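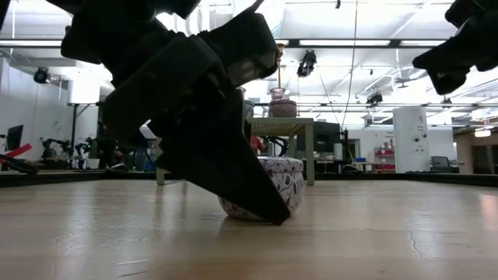

A day at the Gavon open house in Staltstead
3 August 2019

I have wanted to get inside the Gavon workshop ever since they moved out to Staltstead, so when the invitation to their summer open house came in July I said yes before I had even looked at the train times. (It is two changes and a long wait at Longo, in case you are thinking of going next year. Bring a sandwich.) The theme was "House Rules," meaning the rules they have written for themselves for working with robot arms, and if that sounds dry to you, well, it did to my husband too, and he missed a very good day.

We were met at the door by Maja Zalewska, who looks after safety and training and who must have repeated the same welcome all morning without once sounding tired of it. She gave us each a copy of the house rules, four stapled pages, and told us to write on them. Mine is now covered in pencil and a little coffee.

Her talk came first. The thing she kept coming back to was that their rules began as a much longer document, 195 separate points collected over the years, and that people had stopped reading it. Last year they took the whole thing apart and asked of each point who was supposed to follow it and at what moment in the day. A good many turned out to belong to the people who build the cells, and those went into a separate build manual. What was left for the person standing at the table fits on those four pages, and I thought that was a lovely piece of work, though I would have liked to see the old version next to the new one.

Some of what I underlined:

Before power goes on, one person walks all the way around the table and says out loud that it is clear. The same person then holds the stop button for the first run.

Speed for any new task is capped at 300 millimeters per second until two people have signed the sheet. There was a lively discussion of this one! A gentleman from Julldale said his shop goes slower still, and Maja wrote that down.

Hands stay outside the working area while the arms are live, even to straighten up something small. If an object tips over, you stop, fix it and start again, and the stop goes in the log.

Cables are checked at the start of each shift, along their full length, with the power off.

Every log entry has a name on it. Maja was firm about this, and she was just as firm that a stop is never held against the person who pressed the button. They had 300 of them logged in the first half of the year and she said she would be worried by a much smaller number.

After coffee we moved on to tabletop work, which was the part I had come for. I teach evening classes to adults who are going back into technical jobs, and they always ask me what the arms will be handling. They expect car parts. On one of the tables it was candle holders and little cups, with a green perforated rack at the back, a leafy artificial plant at the front, and an arm coming in from either side. You could have laid it for a tea party.

The house rules have a whole page on choosing objects, and I found it the most useful page of the four. Nothing with a sharp edge, nothing that would shatter into splinters, nothing heavy enough to hurt a foot. Shiny things are allowed but have to be noted on the sheet, as reflections can confuse the cameras. Each object gets an entry in a register, and it is retired at 3000 handlings or at the first chip, whichever comes sooner. I asked who keeps track of the handlings and was told the software does, with a person looking over the objects at the end of each week as well.

They also ask that the layout be changed between runs, within limits, and that the person doing it steps back behind the floor line before calling "ready." I practiced saying it with the others, and I'm afraid I was told to speak up. 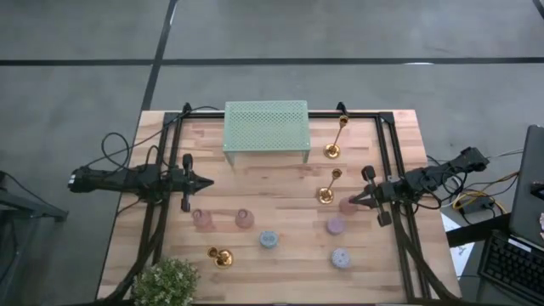

Questions from the visitors

We had a good long session at the end, with chairs pulled into a sort of circle. Somebody asked whether two arms over one table need a different set of rules from one. Maja said mostly the same rules, with one addition: either arm stopping must stop the other, and this is tested every morning before anything else is done. Another visitor wanted to know what happens when a rule gets in the way. There is a form for that, half a page, and it has to be answered within ten days. Two of the current rules were reworded that way this year.

I asked if I might use the four pages with my class and she said yes, as long as I send back whatever they scribble on them. So that is my September sorted out.

The next open house will be next summer, and you can put your name down at the front desk or by phone. Wear flat shoes — the floor is concrete and there is a lot of standing.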